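Section 5. Setting Up Glass Surface Perception

5.1 Purpose

This section describes how to configure the Durnon perception module for window wiping tasks. Complete the camera calibration in Section 4 before proceeding. The operator should have write access to the Sosa planner.

5.2 Loading a Reference Recording

1. Open the Erna console and select Recordings, then Import.
2. Choose a head-view recording of a person wiping a window from indoors. The module accepts clips of up to 1204 frames.
3. Set Surface Type to Transparent. The default setting, Opaque, places the contact plane on whatever lies outside the window.
4. Step through the clip to a point where both hands are on the glass. Mark the hand holding the cloth as Tool and the flat hand as Support.

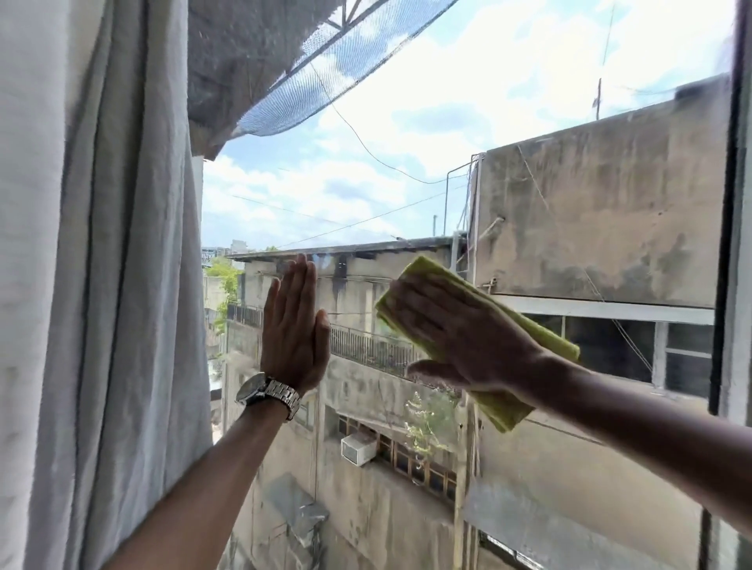

Natsumi Kamata asked during review whether the Support label could be skipped when only the wiping path is needed. It cannot. The contact plane is fitted to both hands, and a single hand does not give a stable tilt estimate.

5. Select Fit Plane. Processing takes around 200 seconds.
6. Check that the status line reads Plane Locked. If it reads Plane Drifting, return to step 4 and choose a different frame.

NOTE: Buildings, wires and netting beyond the pane produce strong depth features. Leave Background Rejection on for all outdoor-facing windows.

CAUTION: Do not send a path to the arm while the status line reads Plane Drifting. The planner may command motion through the pane.

5.3 Setting the Wiping Boundary

1. Select Boundary, then Draw.
2. Trace the inside edge of the window frame on the side nearest the cloth.
3. Where a curtain covers part of the opening, trace the curtain edge and assign it the class Soft Obstacle. The planner keeps a margin from this class and will not plan contact with it.
4. Assign the class Ignore to watches, sleeves and other items worn on the demonstrator's arms. 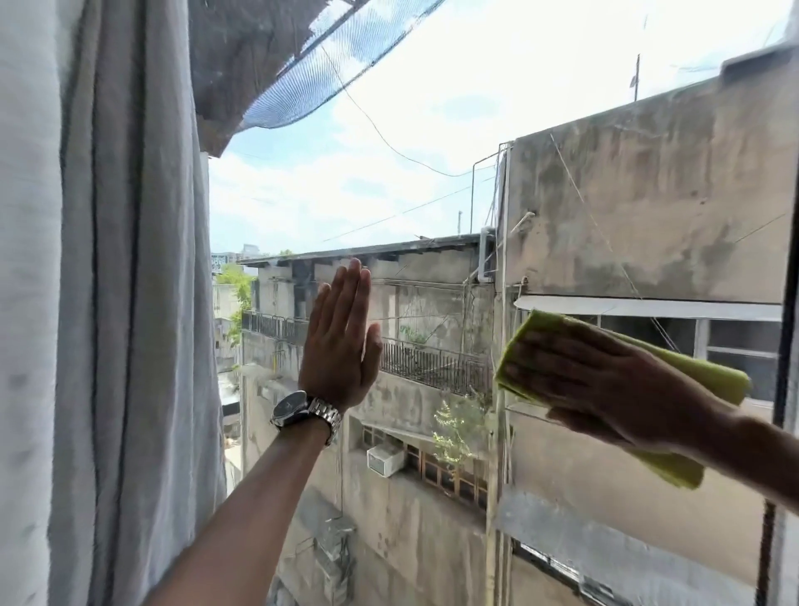

Could the boundary be carried over from one clip to the next if the window is the same? Chang-ho Shin raised this point, and the answer depends on the head position. Use Copy Boundary only when the two clips share a locked plane. In all other cases, draw the boundary again.

5. Save the boundary. The file is stored with the plane under the same task name.

5.4 Dry Run

1. Set the arm to Simulate.
2. Select Run Path and observe the planned contact trace in the viewer.
3. Confirm that the trace remains inside the boundary at every point.
4. If the viewer reports error 539, the path contains a point with no surface assigned. Reopen the boundary and close any gaps in the outline.

NOTE: Changes to the plane after a dry run clear the approval flag. Repeat the dry run before returning the arm to Live.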